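Listing Photographs and Length of Stay at a Small Animal Shelter

Final project report, Introduction to Applied Statistics
Submitted 22nd March

1. Background

The Kerkulside shelter takes in cats, dogs and a small number of rabbits. Each animal that is ready for adoption gets a page on the shelter website with a name, an age, a short text and at least one photograph. Until last spring the photographs were taken on a phone by whoever was on shift, usually through the kennel door or on the floor of the intake room. In April the shelter began using a fixed corner with a plain backdrop and a window to one side. Dogs are brought there after a walk. Cats are photographed there if they will tolerate it and in their own rooms if they will not.

The shelter wanted to know if the new photographs made any difference to how long animals wait. My project tries to answer a smaller question, which is whether the page views and the length of stay changed between the two periods, and for which kinds of animals.

2. Data

I was given an export from the shelter's record system, called Randenance. It has one row per animal per stay. The full export had 3,091 rows. After cleaning, 2,750 rows were left. The rows I removed were strays returned to their owners, transfers to other shelters, animals that were never listed on the website, and duplicate entries from when a record had been opened twice under different spellings of a name.

Length of stay is counted from the day the listing went live to the day the adoption contract was signed. Time spent in quarantine or recovering from surgery before the listing is left out. Page views come from the website log and were matched to animals by listing number. Some listings were edited and given a new number partway through a stay, and I joined these by hand using the intake date.

Age in Randenance is an estimate for most animals. I used three groups: young, adult and senior. For dogs, senior means eight years or older, and for cats it means ten or older, following the shelter's own practice.

3. Rating the photographs

To compare the photographs themselves I drew a sample of 20 listings from each period and rated the main photograph in each one. The rating sheet had 6 yes or no items:

Both eyes are visible
The face is in focus
The animal fills at least half of the picture
No kennel bars or wire in front of the animal
The coat color can be judged
No person's hands are holding the animal in place

The score is the number of yes answers. I rated all of the listings twice, a week apart, with the order shuffled the second time. Where the two ratings differed I looked again and settled on one. The item that caused the most trouble was coat color, mainly with black cats, where the older photographs often show only an outline and a pair of eyes.

Printed copies of the photographs were used for the rating so that I would not see the listing text at the same time.
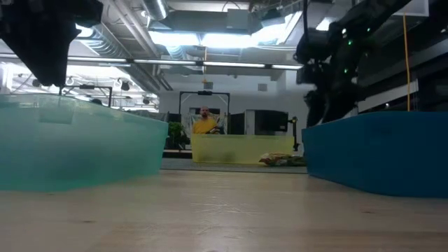
Figure 1. Plastic bins on the tabletop.

4. Results

The scores were higher in the second period for both cats and dogs. The largest change was in the item about kennel bars, which almost every dog in the first sample failed and almost every dog in the second sample passed. Focus improved less than I expected. A dog that moves is blurred in front of a backdrop too.

Page views per listing went up after the change. The increase was clearest for adult dogs and for black or mostly black animals of both species. Young animals had high page views in both periods and showed little change.

Length of stay is harder to read. The median fell for adult dogs and stayed nearly the same for kittens and puppies, who are adopted quickly whatever the photograph looks like. Senior cats had a slightly longer median stay in the second period. When I split the senior cats by the place where they were photographed, the ones photographed in their own rooms had the longer stays. These are also the shyer cats, so the photograph may have little to do with it.

5. Problems with the comparison

The two periods differ in more than the photographs. During the second period the Esposito pet supply store began putting up a poster of one long-stay dog at a time beside its registers, and the shelter moved its open hours to the late afternoon. Both of these could shorten stays. I have no record of which dogs were on the poster, so I could not remove them.

I was also the only rater, and I could tell from the backdrop which period a photograph belonged to. Cropping the pictures would have helped with this, but then the item about how much of the picture the animal fills could not have been rated.

The season is a further problem. Kittens arrive mostly in the warm months, and the two periods do not cover the same part of the year. I ran the cat comparison again without kittens and the result for page views held up.

6. Further work

The Wallska shelter uses the same record system and has kept its old way of taking photographs. Its export for the same months would give a comparison group with the same season. I have asked for it but did not receive it in time for this report. The rating sheet should also be filled in by a second person, starting with the black cats.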